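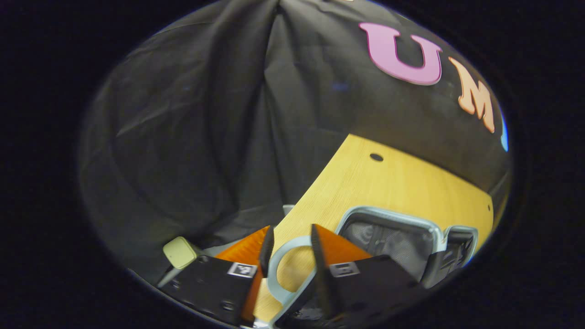
Gripper over the ring handle, orange pads on either side, one marker on each finger.

I keep three hand-held grippers going at Zesmont, and this post is the service routine for the one labeled Pumari. The other two are close enough that most of it carries over. It is written mainly for Sointu Aaltonen, who takes over the bench in January, and for anyone else who has inherited a tool like this with no paperwork.

The tool has two black fingers driven toward each other by a trigger, a fisheye camera looking down at them, and a soft triangular pad on each inner tip. The finger opening is not measured by an encoder. It is read from the video, from the distance between the two square markers. So any slop between marker and finger goes straight into the width value, and most of my maintenance time goes there.

Pads

The pads are cast in orange urethane from a two-part mold. I replace them in pairs even when only one looks bad. A new pad is slightly stiffer than an old one for the first day or two, and a mixed pair will push a light object toward the older side before the grip settles.

To remove a pad, back out the two screws at the base of the finger and slide the wedge toward the tip. Do not pry from the side. The thin black edge that borders the pad is part of the finger print and it cracks at the lower corner. I have reprinted four fingers for that reason and one because I dropped it.

Clean with isopropyl on a lint-free cloth and let it dry with the fingers open. Dish soap leaves a film. The film is invisible on the bench and obvious the first time you lift something smooth.

Expected life is up to 900 grasps on the current batch. The previous batch, cast when the shop was cold, started tearing at 255. I now warm both parts before mixing and keep the mold in the oven on its lowest setting overnight.

Markers

Each marker is printed on matte paper stock and glued to a flat on the finger. Glossy paper fails under our overhead lights, because at some angles the glare wipes out half the pattern. Check three things:

Corners down. A lifted corner shifts the detected center even when the ID still reads correctly.
No adhesive on the face. It turns shiny.
Left and right IDs not swapped. The software will accept swapped markers and report a width. The width will look reasonable. The left-right offset will be backwards.

After any marker change, redo the width calibration. Close the fingers fully, hold for a few seconds, open fully, hold, and repeat five times at an even pace. The script takes the minimum and maximum and fits a line between them. I throw the run out if the closed readings differ from each other by more than a millimeter.

Trigger and linkage

The linkage has two rails and a small timing belt. The belt stretches early and then stays put. Tension it until the fingers stop with no visible lag when you release the trigger, then back off a quarter turn. Too tight and the user's hand gets tired within the hour, and the closing motion in the data turns jerky.

Rails get one drop of light oil each, wiped. I tried dry PTFE spray once. It drifted onto the pads and cost me a set.

The screws holding the camera bracket are M3, and they loosen. I put blue threadlocker on them at every second service. The lens itself I leave alone unless the focus is plainly off. Turning it invalidates the intrinsics, and the checkerboard session takes most of an afternoon.

Functional check

My bench check uses ring handles on light containers. A ring is a good target, as the fingers have to come in on both sides of a thin part and the pads have to meet it at about the same height. If one finger sits low, the ring twists on closing. I do 21 closes, with the container moved a little each time, and log the detection rate for both markers and the closed width on each one.

Passing is both markers found in every frame of all the closes. Pumari's last check had 17 clean ones and then four with dropouts on the right marker. That was a corner lifting. New marker, new calibration, full marks on the rerun.

Parts

Finger prints come from Mok, in black PETG at 40 percent infill. Do not accept PLA, which creeps where the screws bear on it. Belts and rails come from Clovness, and they ship slowly, so order when the last spare goes on. Spare pads are in the second drawer in a paper bag marked with the casting date. The log is a text file in the same folder as the calibration script. Add new entries at the bottom.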